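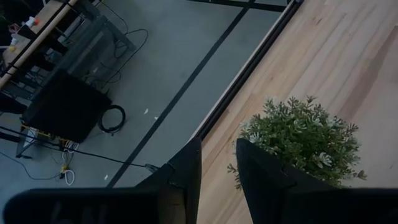
4. The plant task and what the students made of it

4.1 How the task came about

By the time the Stustimari course reached its second month, the students at Lodholm had grown comfortable with blocks and cups, and rather too comfortable for our liking. A block is a forgiving thing. It has flat sides, it looks much the same from one angle as from the next, and if you close a gripper anywhere near the middle of it you will most likely come away with a block. We wanted a task in which looking carefully would matter as much as moving carefully, and it was Tanner Lavoie, then in his first term as teaching assistant, who suggested a potted plant.

The task, as it was set on 10th October, reads very simply. The arm starts above the table, comes down to the plant, takes hold of the pot, lifts it clear and sets it down again at a place chosen by the student. The leaves may be brushed but should not be gripped. Each team drove the arm by hand for its own demonstrations, and the recordings were then pooled, so that every team trained on everybody's driving, good and bad. We had 681 recordings in the pool when collection closed, made by 12 teams, and we are still a little astonished that the students kept at it so cheerfully.

4.2 What the wrist camera sees

Most of the difficulty can be understood from a single view. In Figure 4 the two black fingers point up from the bottom edge, with the plant standing on the pale tabletop behind the right-hand one. The foliage is a bushy mound of narrow leaves, a few of them silvery at the tips, and it hides nearly all of the pot apart from some of the dark rim and body. The finger itself covers part of what remains. A student who has been told to grip the pot is therefore being asked to grip something that can barely be seen, using black fingers against a black pot, and we think it is greatly to their credit that so few of them complained.

The second difficulty is the floor. Look past the dark rail along the table's edge and the view drops away to grey concrete, crossed by black tape lines, with cables and a few scraps of white paper on it. To a person this is plainly background. To a small network trained on a modest pool of recordings it is a great deal of image, full of strong straight lines, and some of those lines run in nearly the same direction as the edge of the table. Several teams found that their early models paid far more attention to this part of the view than to the plant, and one team spent the better part of a fortnight convinced that their gripper was badly calibrated before they thought to look at what the model was looking at.

We had planned to give a lecture on exactly this point. In the end we quietly dropped it and let the team present their own findings to the class, which went down much better than the lecture would have done.

4.3 Choices the students made

The teams were free to treat the images however they wished, provided they wrote down what they did and were willing to explain it. The most common choice was cropping. Some cut away the left side of the view altogether, which worked nicely while the arm was over the middle of the table and rather poorly when the wrist turned and the plant wandered into the part that had been thrown away. Others kept the full view at a lower resolution. That preserved everything but made the rim of the pot very hard to find, and a rim is the thing you most want to find.

Trevor Marchand's team took a different road. They went through their recordings by hand, marked the moment at which the pot's rim was last visible, and asked the model to commit to a grip point at that moment and hold to it for the remainder of the approach. It is a slow and patient way of working, and the marking took them 5 evenings. The resulting behaviour was pleasingly calm to watch, with far less of the hovering and second-guessing that we saw elsewhere. It did, however, depend on the plant staying where it was, and in the later trials, where we nudged the pot part way through the approach, the arm went faithfully to the place where the pot had been.

We mention this at some length as it led to the best discussion of the course. The class split quite evenly over whether the method should be called a success. Those who thought it should pointed out that nothing in the task sheet said the plant would be moved. Those who thought otherwise said that anyone who has kept a plant on a desk knows that it will be. We did not settle the matter for them, and the marking scheme (which follows Bélanger's rubric, with small changes described in the appendix) gave credit for either position if it was argued from the recordings.

4.4 Remarks for other teachers

If you are thinking of setting something similar, we would encourage you to choose a plant with plenty of leaf, and to resist tidying the view too much on the students' behalf. In the September pilot at Hevberg we had hung a plain cloth beside the table, and the models trained there looked splendid until the cloth came down.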